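Good Practice Rules for a Shared Gripper Cell
Student project report, Automation and Safety course
Authors: Doaa Slaoui and Ebere Idahosa
Supervisor: Huguette Perron

1. Why we wrote rules

In our college laboratory one robot arm is shared by 4 project groups. Until this term each group had its own habits. One group wrote the payload on a whiteboard, another kept it in a file, and our group, we must admit, kept it in memory. When Gervasio Lucero took over the cell from the previous technician, he asked that somebody put the working rules on paper before the next groups arrive. We accepted this as our term project.

The aim of the report is modest. We do not propose a new standard. We wanted a short set of rules which a second-year student can read before the first session and which the technician can check without opening the software.

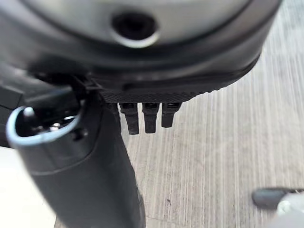

Jerkden, June

The laboratory is on the ground floor of the Maldonado building. We worked there mostly in the morning, when the other groups have lectures. We did our own handling tests and wrote down every moment when one of us asked "are we allowed to do this?" These questions became the first draft of the rules.

2. Method

We kept a paper logbook next to the teach pendant. Each pick was one line: the part, the programmed speed, the result, and the initials of the person holding the enabling switch. At the end we had 362 lines. We then compared our notes with the written procedure of Divent, a small packaging firm where Ebere did his work placement, and with the course notes on risk assessment.

Connectors took more of our attention than we expected. In our first draft there was no rule for them at all. A plug with open contacts should not be handled in the same way as a plain block, and the cable behind it can pull the part sideways when the arm turns. Ms. Perron advised us to treat connectors as a separate class of part, and we followed her advice.

3. The rules

3.1 Before power is on, the operator walks once around the cell and removes everything that does not belong to the task. Cups, phones and loose tools go on the grey shelf by the door.

3.2 The operator says aloud "arm is live" and waits for an answer from each person in the room.

3.3 For each new part, the first pick is made at reduced speed, with one person at the pendant and no hands inside the marked zone.

3.4 Connectors are handled only when they are unplugged at both ends. The contacts must not touch the fingers of the gripper.

3.5 Round parts are gripped on the curved side, as near as possible to the middle of their length. If the part turns in the grip, the pick is stopped and recorded as failed, even if the part did not fall. 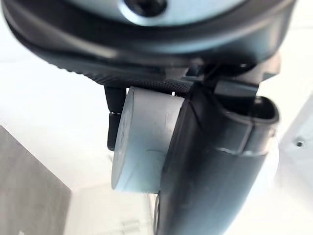

Figure 2. Light grey cylindrical part held between the two fingers.

3.6 The force setting is written in the logbook before the pick and not after. We broke this rule ourselves many times at the beginning, and the first pages of our logbook have gaps that we could not fill later.

3.7 A worn or marked part may be used for practice, but it must not be used for measuring repeatability.

3.8 At the end of the session the gripper is left open and empty, and the next group receives the logbook by hand.

4. Discussion

Rule 3.2 was the least popular. Some students felt embarrassed to speak to a room where everybody could see the arm anyway. After two weeks it was a habit and we did not have to remind anyone.

Rule 3.5 was the hardest to write. Our first version spoke about the centre of gravity, but Pilar Maldonado, who tested the draft with first-year students, told us that they spent too much time calculating and not enough time looking at the part. The present wording is less exact and it is easier to follow.

We have not tested the rules with suction tools or with two arms working together. The group of the Givari project will install a second arm next term, and rule 3.3 will need a new text for this case, especially on who holds the pendant.

5. Costs

Printing, lamination and floor tape were paid from the laboratory budget. The logbooks are ordinary school notebooks. A copy of the rules in large letters hangs at the cell door, and the editable file is with Mr. Lucero, who will collect the corrections from the groups.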